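El domingo, Grutudia abrió las puertas de su nave de ensayos y se presentaron 151 visitantes, bastantes más de los que cabían en la sala de demostraciones. Hubo que entrar en turnos de 14 personas.

El recorrido lo dirigió Baltasar Palma, ingeniero de la casa desde los tiempos en que esto era un taller de carpintería metálica. Empezó por el almacén, siguió por el banco de motores y dejó para el final lo que casi todos habían venido a ver: el robot de cocina del proyecto Treroteo.

La mesa de trabajo es blanca y sobre ella se reparten un plato, tazas, un colador verde menta y comida de juguete. Al lado derecho está el horno tostador, con la puerta de cristal y dos mandos negros.

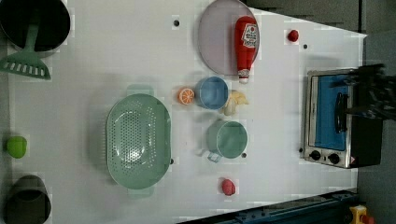
¿Por qué se ensaya con comida de juguete?
Porque no se estropea, conserva la forma y permite repetir la misma prueba muchas veces.

Según Palma, cada tarea se repite 200 veces antes de darla por válida. Los niños preguntaron si el robot sabía hacer tortillas -- todavía no -- y los mayores, cuánto costaría uno. A eso tampoco hubo respuesta.

Gregor Mowat, que viajó desde Lulov para la jornada, habló después tres cuartos de hora sobre seguridad en espacios compartidos. La charla se oyó mal en las últimas filas. La próxima visita abierta será en diciembre y la inscripción se hace por teléfono.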